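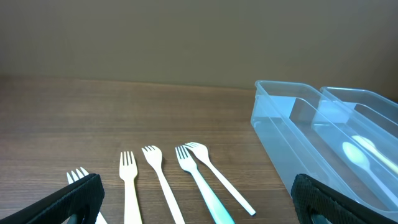
Cutlery table check, Cletdale break room
February, by the Aguirre Street kitchen desk

OK, same sheet as last month, my comments after each line!

1. Forks out on the table, tines all one way: PASS. Five of them, and I love the one with the bluish handle (please don't lose it).

2. Tines checked for cracks and snapped tips: PASS. I ran a thumb over every one. Anything rough goes in the trash.

3. Clear trays, one for forks and one for spoons: OPEN. The fork tray still has nothing in it, and the spoon tray has a single pale yellow spoon. 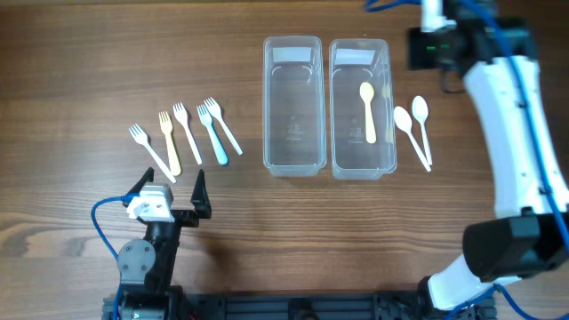
Two white spoons are lying on the bare wood next to it, so those need a rinse before they go in. I'd do it now but the sink is busy until 2.

4. Tray rims, no sharp spots: PASS. I went along the edges slowly, all good.

5. Tabletop wiped with the Droverik spray: PASS, and give it 30 seconds before you dry it, okay?

Recheck item 3 after lunch, form 26 goes back to Brendis.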